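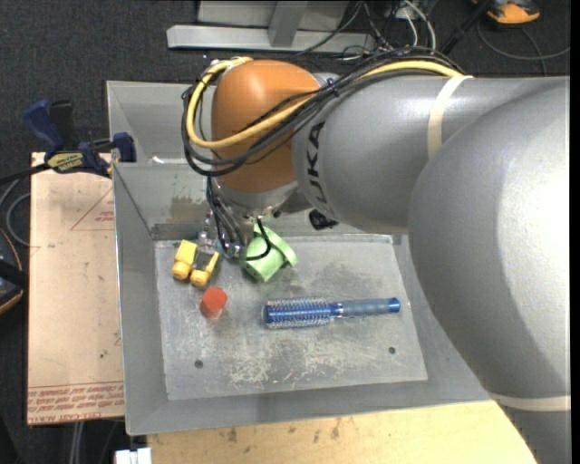 Sheet-metal bin with sloping sides and a flat floor. The scratches are heaviest near the front centre.

In defence of the dull grey bin
Noreen Rana
August 21, 2024

Most arguments over small-item storage are settled by price per unit and stacking height. Both figures are easy to put in a table, and both favour the straight-walled plastic tote. I think they are the wrong figures to start with. A bin that is opened once a month can be judged on how it stacks. A bin that is reached into all day should be judged on how things come out of it, and on that measure the shallow metal tray with sloping sides is still the better design.

Consider the wall. In a straight-walled tote, an item that lands against the side stays against the side. It meets the floor at a right angle, and the only way to get under it is to tip it or drag it toward the middle. A sloping wall leaves a wedge of space beside the item, and small round things tend to roll down to the flat part without help. The cost is floor area. On the pattern we use at Drirumeo, the wall angle takes up enough width that the usable floor is a good deal smaller than the opening, and Babar Kazmi in stores has objected to this for as long as I have worked with him. His objection is correct as arithmetic. It assumes that a bin should be filled to the corners, and I don't think it should.

A mixed bin works when the contents lie in a single layer. Once a second layer forms, people dig, and digging is where items get crushed or go missing under others. We compared the two types in April, using the same mixed stock and the same people. Out of 300 picks from each, the totes produced 7 wrong items and the sloped bins 5. That difference is too small to lean on, and I don't. The more useful result was in the comments, where the picks people called awkward were mostly corner picks from the totes.

Then there is colour. Csaba Szénási ordered a trial batch of bright blue totes from Privby on the grounds that they looked cleaner. They did, for about a month. A saturated background also hides any item of a similar colour, and our stock is nearly all brightly coloured. Grey is a poor choice for a brochure and a good one for finding a green thing next to a yellow thing. The ideal finish would be fully matte. Bare metal wears unevenly, and a wall that is more reflective than its neighbours can throw a confusing highlight under a strong lamp. I would accept a coating to fix that, provided it could be touched up on site.

The usual complaint is that metal bins look terrible. Stains spread over the floor, scuffs build up, and brown patches appear on the walls. Yasir Rizvi wants every bin in that state replaced, which on our count means 627 of them. I would replace very few. A scratch tells you where the contact is, and a cluster in one place may say something about how the bin is being approached. The tests that matter are whether the rim is free of burrs, whether the floor is still flat – a straightedge will show it – and whether any rust is flaking. A stained floor that passes all three is a serviceable floor.

Metal does have real faults. It is noisy, it is heavy to carry when full, and a dented rim cannot be ignored the way a dented tote can. For dry goods that travel between buildings I would use plastic and not argue. For a bin that stays in one place and is emptied by the piece, the sloped tray should remain the standard, and the replacement budget should go to rims.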